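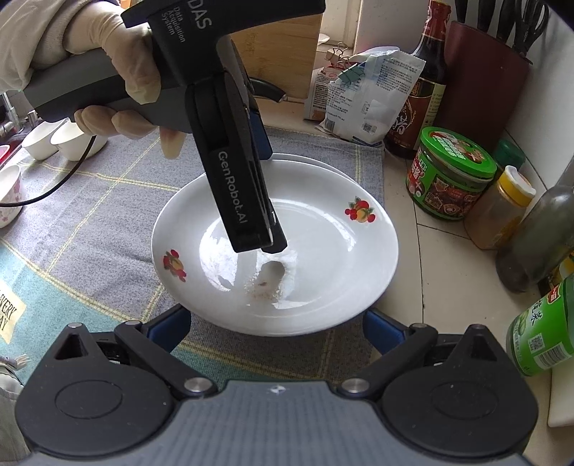
Issue 9

Penlow Kitchen Handling Set
Data card, revised 6 May 2022

Summary
The Penlow Kitchen Handling Set is a licensed collection of household manipulation recordings made with hand-held grippers. It is offered by Wedgate to developers of robot arms intended for domestic use. The present release holds 2,691 recordings from 70 homes.

Contents
Tasks cover the handling of plates, bowls, jars and bagged dry goods on ordinary counters. Work surfaces were left as the residents keep them, and cloths, condiments and utensils remain in view. Reflections on glazed dishes are common and have not been corrected.

Each recording is supplied with gripper-view video, jaw opening values and a short written task label. Labels are in English. Text on food packaging may be in other languages and is not transcribed.

Licensing
Two forms of license are available. The Bilyk license permits internal evaluation only. The Feker license permits training and use in commercial products — redistribution of the source video is excluded under both.

Known limits
Glossy white tableware is heavily represented, and buyers working with dark or matte dishes should test on their own material. In 264 recordings the jaw values contain short gaps, marked in the index file. Force readings are not included.

Loading
Unpack the archive to a local disk and run the checksum script before first use. The index must remain in the top folder.

Contacts
Licensing: Rutilio Xolalpa
Data quality and corrections: Sota Takagi

Corrections received before December will be considered for the next issue.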